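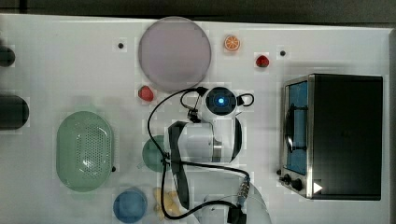 Drekilach Court Reports: README

Drekilach is a set of 1,000 news reports about criminal court hearings, labeled sentence by sentence for who is making each claim. A report on a murder case can contain the prosecutor's account, the defense's answer, something a police officer said from the stand, and the reporter's own background, often in the same paragraph. The labels keep these apart.

The set is maintained by Pirjo Vuorinen and Myung-ja Min. Salvador Coelho wrote the labeling guide. Questions about the files go to Pirjo, questions about the labels to Myung-ja.

What is in the download

reports/ has one text file per report, with the headline on the first line
labels/ has one tab-separated file per report, with the same file name
guide.txt is the labeling guide
cases.tsv links reports that cover the same case
splits/ lists the file names for train, dev and test
CHANGES has the change log

The test split has 100 reports and the dev split has 129. Everything else is train. All reports on one case are in the same split, so a model can't learn the facts of a case in train and meet them again in test. If you make your own splits, use cases.tsv to do the same.

Label columns

sent_id: sentence number, starting at 1. The headline is 0.
source: prosecution, defense, witness, police, judge, family, document, reporter or unclear
status: alleged, admitted, found, disputed or none
stage: bail, committal, trial, plea, verdict, sentence or appeal
note: free text, mostly empty

"Found" is used only when a judge or jury has decided the point. A guilty plea gets "admitted", even when the judge repeats the facts at sentencing. This was argued over for a long time and the first release did it the other way, so scores from the first release can't be compared with scores from this one.

"Unclear" is a real label. Many reports say "the court heard" with no speaker, and annotators were told to leave these as unclear unless the sentence before or after names one.

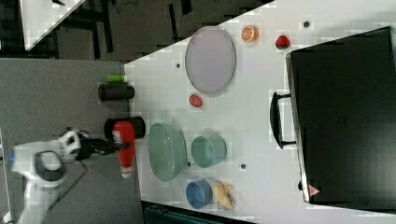

Headlines caused the most trouble. They drop words like "alleged" or "accused" to save space, and a reader who stops there may come away thinking a case has been decided. We label the headline by what the report below it supports, and put "bare" in the note column when the headline itself leaves the hedge out.

How the reports were labeled

Each report was read by two annotators working apart. Where they disagreed, Ward Van Dijk read the report and made the call. His decisions are in the released files. The separate first-pass labels are available on request, with annotator names removed.

Annotators did a practice batch of 20 reports before starting. Those reports are not in the set. Nobody was asked to label reports on violence against children. We took those out before work began, by hand, and some short mentions may have slipped through. Please tell us if you find one.

Names

Names of accused people, victims, witnesses and relatives have been replaced with stand-ins. The same person keeps the same stand-in across all reports on a case. Street names and workplaces are replaced too. Towns are kept, because dropping them made many sentences hard to follow. A person who knows a case well may still recognize it. Don't try to work out who anyone is, and don't match the reports against news archives.

If a case is reopened or a conviction is overturned, we remove its reports in the next release. Check CHANGES before you reuse an old copy.

Known problems

Murder and serious assault are heavily overrepresented. Traffic, theft and fraud hearings make up most of a court's day and get little coverage.

Many cases stop at the committal stage. That means no later report was collected. It says nothing about how the case ended.

The sentence splitter breaks on "v." in case names. We fixed the ones we saw. Dong-hyun Nam sent in a list of further ones in April and they are corrected in this release.

Quotes that run over several sentences sometimes have the speaker on the first sentence only. Treat "unclear" after a quoted sentence with some care.

Intended use

The set is meant for research on attribution and for checking summaries of court news. A summary that turns "prosecutors say he drove the car" into "he drove the car" is the kind of error the labels can catch. Don't use the set to predict verdicts or sentences, or to score people for risk.

Loading

The files are UTF-8. Dirkine reads them without any setup. Provau needs the tab option turned on, and will otherwise read the note column as part of stage.

Corrections

Send the file name, the sent_id, the label you think is right, and a line on why. Accepted corrections go into the next release and are listed in CHANGES.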